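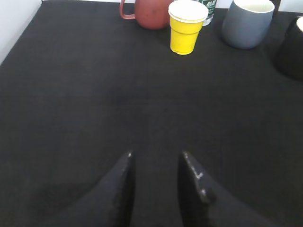 Longo releases wrist-camera pick-and-place kit for bench-top arms

Sat 24 December

Longo, the Jalthorpe maker of end-of-arm tooling, has opened orders for the Emlow kit, a two-finger electric gripper with a small camera fixed at the wrist and the software needed to run both from one controller. The kit is sold as an add-on for light bench-top arms already in service. It does not include an arm.

The base package is priced at $3054. A second package at $4000 adds a spare set of fingers, a longer cable set and a second year of software updates. Buyers of the base package can move up later by paying the difference plus a service fee of $150. Orders are filled from Jalthorpe, with no dealer network at present.

Longo describes the intended user as a small lab, a training shop or a packaging cell that handles mixed items in low volume. Mugs, plastic cups and bottled water are typical of the goods used to set up the kit, in a row at the back of a black cloth-covered table with the open fingers at the near side of the camera's view. The dark covering is a matter of practice at Longo's bench and is not supplied.

Hardware

The gripper is a parallel type with tapered black fingers. Each finger is held by two screws and can be changed without removing the camera. Stroke, closing speed and holding force are set in software, and the last values used are kept when power is removed. The mounting plate is drilled for two common bolt patterns. A third plate, for older arms with a narrow flange, is a separate item and was listed as out of stock when orders opened.

The weight of the gripper, camera and plate together is 796 grams. That figure has to be taken off the rated payload of the arm before the weight of the part is considered. On the smallest arms this leaves little margin for a full water bottle, and the data sheet says so in a note under the payload table.

The camera sits behind the fingers and looks along them toward the work. Both fingertips stay in the picture while the gripper is open, so the operator can check the gap against the part before closing. Focus is fixed. Parts at the far side of a table will be a little soft in the image, and so will the fingers. Longo's position is that edge position, color and rough outline are enough for choosing a grasp, and that a sharper lens would add weight at the worst place on the arm.

One cable carries power and data for both devices. It leaves the housing on the side, which adds to the clearance needed when the wrist is turned near a wall or guard. The manual calls for a strain relief at the forearm and a free loop at the wrist joint.

Software

The control program runs on an ordinary desktop computer. The user drives the arm by hand control or by leading it, and the program stores the camera images together with arm position and finger opening. The stored runs can be played back, trimmed and exported. Each run is kept as a folder of plain files, and the format is documented in the manual.

Storage is limited to 1000 runs per project in the base package. The limit is lifted in the larger one. There is no limit on the number of projects, so a base user can divide the work, but runs from separate projects cannot be merged inside the program.

A grasp assistant is included with both packages. It marks likely grasp points on the live image and proposes an approach angle. The assistant works from outline and shading, and its weak cases are listed in the release notes:

Clear plastic, where the outline of the part is faint against a light background.
Black parts on a black surface, including dark mugs whose rim is the only high-contrast edge.
Parts standing one behind another, where the rear part is partly hidden.
Parts that extend past the top or side of the image.

In these cases the assistant may return no proposal, and the operator sets the grasp by hand. The notes suggest raising the wrist and taking a second image from a steeper angle. They also advise against grasping mugs by the handle with the standard fingers.

Setup and upkeep

Setup is given as one half day. Most of that is calibration of the camera to the arm, done with a printed target supplied in the box. The target is paper on a stiff backing and should be replaced if it bends. Calibration has to be repeated after any collision and after any change of mounting plate, though a finger change alone does not require it.

Fingers are treated as wear parts. Scuffs on the inner edges show white against the black material and do not by themselves call for replacement. The manual sets the limit at a visible gap between the tips when fully closed. A pair costs $46. Soft pads for glazed or painted goods are sold in packs of ten and attach with adhesive. Pads change the effective stroke, and the offset has to be entered by the user.

The warranty is one year on the gripper and camera, with cables excluded. Repairs are handled at the Doltville service shop, where Longo also holds a loan unit for customers who have a production use for the kit. Freight to Doltville is paid by the customer and return freight by Longo.

Availability

Units with the standard plates are shipping now. The narrow-flange plate is expected back in May, together with a software update that adds batch renaming of runs and a brightness lock for the camera. The brightness lock was asked for by early users whose tables are much darker than the wall behind them, a condition that can cause the automatic setting to shift as the wrist turns.

A version with longer fingers is under test at Longo. No price or date has been set. The company says the present housing will accept the longer fingers, but the holding force at the tip will be lower and a revised payload table will be issued with them.

The data sheet, manual and release notes can be requested from the Jalthorpe sales office before purchase. Evaluation units are offered for 14 days against a deposit, base package only.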